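Inicio > Guías > Tragaperras en línea > Leer las condiciones de un bono
Última actualización: martes 16 de julio

Cómo leer las condiciones de un bono de tragaperras antes de aceptarlo

El bono de bienvenida se anuncia en letras enormes y se explica en letra diminuta. Conviene empezar por la diminuta. Uso como modelo la oferta que Relovia tenía en abril: depositas 20 euros y te dan otros 20.

Paso 1. Busca el requisito de apuesta. En Relovia eran 30 veces el bono, o sea, 600 euros apostados antes de poder retirar nada. Si el multiplicador se aplica a depósito más bono, la cifra se dobla. Léelo dos veces, la redacción suele ser ambigua y dudo que sea por descuido.

Paso 2. Mira qué juegos cuentan. Las tragaperras suelen contar al 100 %, pero hay listas de excluidas. La de Relovia tenía 131 títulos, casi todos los que yo habría elegido. 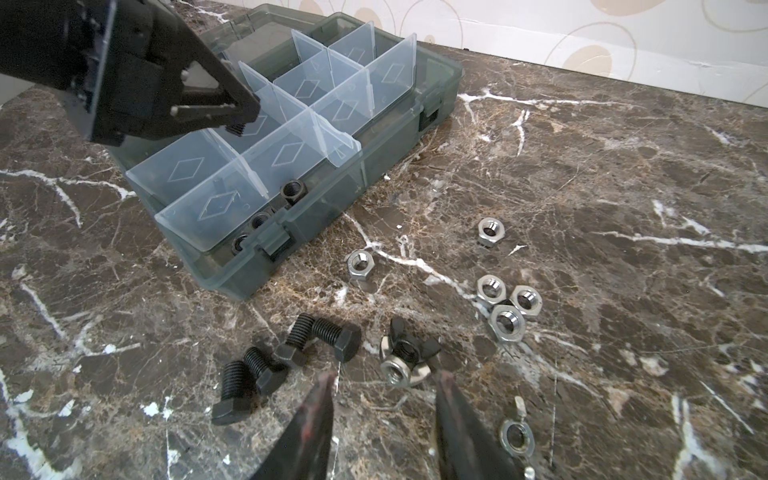 Caja organizadora con separadores transparentes, sobre encimera de mármol marrón oscuro.

Paso 3. Haz la cuenta. Con un retorno teórico del 96 %, apostar 600 euros cuesta de media 24. El bono era de 20. Ya me dirás dónde está el regalo.

Paso 4. Comprueba el plazo y la apuesta máxima por tirada. Una sola tirada por encima del límite puede anularlo todo — y el juego no siempre te avisa.

Paso 5. Guarda una copia de las condiciones el mismo día. Lama Saab, lectora de esta página, reclamó a Prarnine y le contestaron citando un texto que ella no había visto nunca. Sin copia, poco pudo hacer.

¿Y los comparadores? Muchos cobran por cada registro. Yo los uso para encontrar el enlace a las condiciones y nada más. Las notas con estrellitas me las salto.

Si después de todo esto la oferta te sigue pareciendo buena, fija antes un límite de depósito en tu cuenta. Si no encuentras la opción en el menú, yo no depositaría.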